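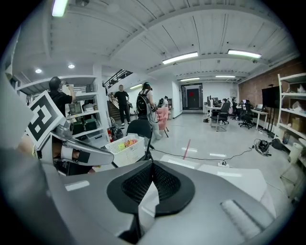 What does the club work on between competitions? Mostly grippers: building the hand-held pair, recording short tasks with them, and checking the recordings before the next build.

The current task set uses packaged goods and a plastic basket. Each session calls for 50 recordings, split between 2 operators. A recording is kept if both marker boards stay readable from first contact to release. The finger pads carry a fine mesh-like texture, and pad wear is logged at the end of the session.

Afaf Matar has rewritten the calibration script for the Duman entry. It now takes 4 poses per gripper and writes the result to the shared folder. Members still on the old script should delete their saved offsets - the two formats do not mix.

The Sutimura round is in July. Teams enter in the two-handed class, with the parts list due beforehand on the Prarnness form. Spare pads and cables are signed out at the desk until 6 p.m.

2 comments | 4 shares

Urnetti Robotics Club newsletter | Contact the editors | Back to top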